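Teaching by hand: how one lab records its demonstrations

14 shares 3 comments

The demonstration group at Henitz, a small automation firm in Jultthorpe, records robot tasks for customers who would otherwise write them as waypoint programs. Its lead engineer agreed to talk about the method on the condition that the answers stayed on the method.

There are two ways of getting a demonstration into the log. In the first, the operator takes hold of the arm and moves it through the task while the controller compensates for gravity. In the second, the operator stands back and drives it with a hand controller. The group uses both and keeps the data apart.

"Hand guiding gives you good contact," the engineer said. "You feel the part seat. The trouble is that your hands are in the camera view, and the policy will not have hands next to it when it runs. So we guide once, record the joint path, and replay it for the cameras."

Replay doubles the time per episode. Remote control avoids that, but the operators lose the sense of touch and tend to slow down before contact. The engineer described the result as a pause that the model then copies.

"If every demonstration stops for a moment above the part, the robot will stop above the part. Sometimes it stays there. We trim the pauses now, and we tell people to keep moving even if the approach is a bit untidy."

The current job, filed under the name Figueroa, is an insertion task with a tight fit. The first data set held 632 episodes. The target was 1,000, and recording ended early when the group found that two operators had been approaching from opposite sides.

"Both approaches were correct. Averaged together they were useless. We split the set by operator and trained on one half, and that did better than the whole."

Each episode is capped at 30 seconds. Anything longer is dropped, including successful runs. Failed runs are kept in a separate folder and used to train the check that decides whether an attempt should be abandoned. Labelling is done by the person who drove, straight after the run.

Cables are a recurring subject. A cable that pulls on the wrist adds a load which the gravity model does not know about, and the arm drifts when released. The group redoes the payload calibration whenever anything on the wrist is changed.

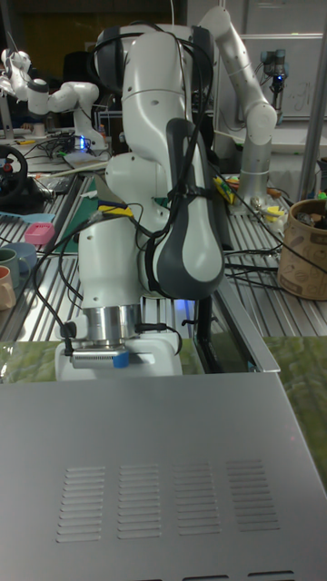

The main arm in a folded, upright pose, with cables strapped along its links. Two more white arms stand behind it.

Software for the logging comes from an in-house package called Flustia, which stores joint positions, gripper state and camera frames against a single clock. Early versions used a clock per device. The engineer said the offsets were small enough to miss by eye and large enough to spoil the grasp timing.

Asked how many demonstrations a new task needs, the engineer would not give a general figure. "For this one we have planned 2,000, all driven from the same side. I would sooner have fewer and know who drove each of them."

The second round of recording is due to finish in September.

Posted 2025-05-05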